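I'm looking for a part-time helper to keep our network racks and cabling in order, starting in November. I run the small equipment room at Rirkinus, and I've been doing it on my own for far too long (some of the labels in the back cupboard are dated 1996, so you can guess how much sorting is waiting for you!).

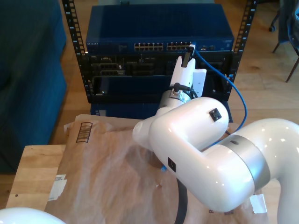 Patching is most of the job. You'll plug things in, trace where they go, write it down, and then do the next one. We use open-frame racks, so you can get at everything from the front and the back, and there are numbers printed beside the mounting holes on the rail, so please use them in your notes. The blue Ethernet cable going into the right side of the NETGEAR switch is the sort of run you'd be logging all day. Our cable list has 731 lines in it and I trust maybe half of them.

You don't need a certificate. I'd love someone who has set up a switch before, even at home, and who doesn't mind kneeling on a floor with a flashlight. Neat handwriting is a big plus – I still like paper tags! 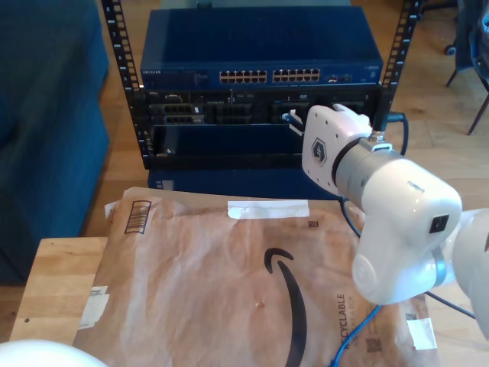
Hours are flexible, mornings preferred. You'd also help me move the old Marnine inventory over to Vendo, all 932 entries of it, but we'll split that up so it doesn't get too dull. Coffee is free and pretty decent.

To apply, drop a short letter at the Rirkinus front desk by November 22, 2019. Tell me what you've worked on and which mornings you can do. No résumé needed, a page is plenty.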